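Equipment Planning Notes: Tabletop Bowl Handling, Two-Arm Station

Version of 9/14/21. Maintained by the Woseter planning group.

Contents
Purpose
Scope
Files
Station and task
Budget lines
Consumables
Spares
Space and services
Comments on the draft
Known gaps
License and use

Purpose

These notes go with the cost sheets for the Woseter tabletop station. They are for labs that want to plan or price a similar station and need to know which lines were entered, how each was worked out, and where the numbers are weak. They are not a build guide. Mounting drawings and wiring are kept in the Skokthorpe repository.

Scope

The sheets cover one station with 2 arms, each with a two-finger gripper, a wrist camera on the arm, and a fixed camera that looks over the table. The task family is light tableware: paper bowls in the first round, paper plates and cups in the second. Heavy items and filled containers are out of scope. If you plan to move liquids, start with a different payload line and a different insurance line.

Files

capital.csv: one row per item bought once, with supplier, lead time, and expected service life.
running.csv: one row per item bought again during the year.
spares.csv: parts held on the shelf, with the reorder point.
assumptions.txt: exchange rate, tax treatment, hours per shift, and working days per year.
comments.txt: remarks from partner sites on the draft, lightly edited.

All prices are net of tax. Empty cells mean the price was not known when the sheet was closed. A zero means the item was already owned. Please keep this difference if you reuse the files, as the totals script treats the two cases differently.

Station and task

The gripper approaches a bowl at the near lip with the fingers open, then closes on the rim. This sets most of the finger requirements. The fingers must reach below the lip and still clear the tabletop, so finger length and closing force were fixed before any arm was priced. 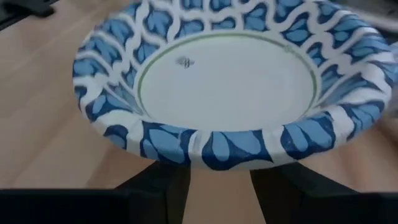
Closing force is the setting most often wrong in supplier quotes. Many quotes give the maximum only. Ask for the lowest force the gripper can hold steady, and ask for it in writing. Paper rims fold under a grip that would be fine for plastic, and a gripper with a high minimum force will raise your consumables line for as long as you own it.

Finger pads are priced apart from the gripper. Woseter entered them under running costs, while Innes enters them under capital for the first set and running costs after that. Either method works if it is used all year. Do not compare the two sites on pad cost without moving the first set.

Budget lines

Capital is split into arms, grippers, cameras, mounts, computing, and table. Freight is carried on the line of the item shipped. Installation labor is a single line and includes mounting, cable routing, and the first calibration.

Computing is easy to price too low. The recording machine needs enough disk for every camera stream at full rate for a whole shift, plus room for the previous shift while it is being copied out. The sheet has a cell for each value. Change those before changing anything else.

Service contracts were quoted for both arms together. The combined quote came in lower than two single contracts, but it binds both arms to the same renewal month, February. Sites with a tight fourth quarter may like that. Sites whose budget year starts in spring may not.

Consumables

Bowls are entered by the case of 1,000. Plan on one printed pattern per collection round and buy the whole round at once, as suppliers change patterns without notice and a mixed lot makes runs harder to compare. Write the lot number in the run log.

Used bowls are sorted at the end of each shift. A bowl with a crease in the rim goes to recycling. A bowl with an intact rim goes back in the stack. The reuse rate is the most sensitive value in running.csv and should be measured at your own site during the first weeks.

Surface cleaner and wipes share one line. The amount is small and splitting it is not worth the effort.

Spares

The shelf list is short: finger pads, one gripper, one wrist camera, and a set of cables. Cables were the first item added after the draft. A cable with a long lead time can stop a station as surely as a failed motor, and it costs far less to hold. The longest lead time on the sheet is 51 days, for the replacement gripper. The reorder point for that item is therefore one unit, with no exception for year end.

Space and services

Both arms work down onto the table from above. Check clearance from the arm mounts to ceiling pipes, ducts, and light fittings before ordering mounts, and measure with the arms fully raised. Overhead light matters for the fixed camera. Allow a line for shades or dimmer tubes, even if it is left at zero.
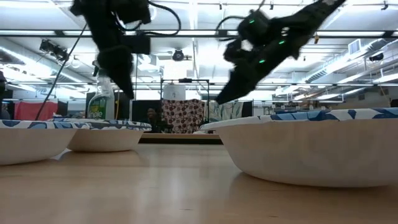 Bravinham wrote that the draft put too much into the arms and too little into the hours of the people running them, and that on their own sheet operator time passed the price of the hardware before the end of the first year.

That remark was accepted. Operator hours are now in running.csv as a separate block, with training hours above the line and shift hours below it. The block is off by default, so that older totals can still be reproduced. Set include_labor to yes to turn it on.

Comments on the draft

Innes asked for the service life of the arms to be shortened. The value was left as it was, and a second column was added with the shorter life. Skokthorpe asked for a lease option. Two lease quotes were requested and one was received. It is in capital.csv, marked L, and is left out of the totals.

Known gaps

No resale value is entered for any item.
Power use was taken from supplier sheets and has not been metered.
Floor space is not charged at Woseter, so sites that pay rent by area must add a line.
Downtime cost is not modeled.

License and use

The sheets may be copied and changed. Supplier names have been replaced with codes. Send corrections to the Woseter planning group with the file name and row number.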